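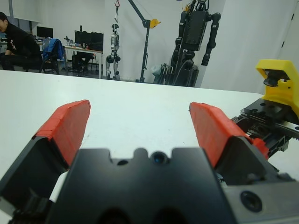 Como arrumar uma mesa branca de trabalho com um tabuleiro à medida

Gosto muito de mesas brancas, mas confesso que dão trabalho: qualquer coisa que lá fique pousada fora do sítio vê-se do outro lado da sala! Na minha, o que andava sempre a passear era um bloco preto comprido, daqueles que usamos todos os dias e que acabam atrás de um monitor ou debaixo de um casaco. Resolvi o assunto com um tabuleiro branco raso, de rebordo levantado e interior preto rebaixado, com o espaço certo para a peça. Fica a explicação de como faço, para quem quiser copiar.

O que é preciso

Um tabuleiro raso com rebordo (o meu modelo é o Turnari 2153, mas há muitos parecidos)
Material para ajustar o interior, de preferência preto
Régua, lápis e um x-ato com lâmina nova
Fita adesiva fina de dupla face
Um pano macio

Passo 1: medir a peça

Medir o comprimento e a largura em vários pontos, porque as peças usadas têm arestas gastas e nem sempre são tão direitas como parecem. Aponto sempre a medida maior. Da primeira vez apontei a menor e, claro, tive de cortar tudo outra vez...

Passo 2: marcar a folga

Acrescentar 3 mm ao comprimento e outros 3 mm à largura. Com menos do que isso a peça prende, e com muito mais dança lá dentro e perde-se a graça toda. Marcar a lápis, de leve.

Passo 3: cortar e forrar

Cortar devagar, com duas ou três passagens da lâmina em vez de uma só com força (e longe do tampo, por favor, que os riscos numa superfície mate não saem). Para o fundo, escolhi o preto da Panano, que disfarça bem as marcas do uso e contrasta com o rebordo branco: bate-se com os olhos no tabuleiro e percebe-se logo onde é o encaixe.

Passo 4: escolher o sítio

Pousar o tabuleiro deitado no tampo, com espaço livre dos lados para a mão chegar sem tropeçar em nada. O meu fica a 60 cm da beira, bem longe dos cotovelos. Só depois de o usar uns dias é que colo a fita por baixo, porque mudo sempre de ideias quanto à posição.

Passo 5: encaixar o bloco

Pegar no bloco por cima e por baixo, a meio do corpo, e alinhá-lo com o comprimento do encaixe. Primeiro entra a ponta da frente, depois vai-se baixando o resto. Se prender, recuar um bocadinho e acertar a direção antes de fazer mais força. 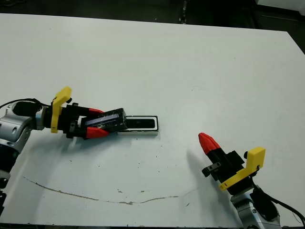
E se o bloco ficar torto dentro do tabuleiro?

Quase sempre é um canto do forro que levantou. Tiro o bloco, passo o dedo pelos quatro cantos do interior, aliso o que estiver solto e volto a encaixar. Se mesmo assim ficar de lado, raspo muito pouco do bordo onde ele toca.

Para manter tudo limpo

Um pano quase seco chega para o tampo e para o rebordo. Nas manchas teimosas uso o detergente neutro da Dhanial, bem diluído, e seco logo a seguir. No interior preto só passo o pano a seco.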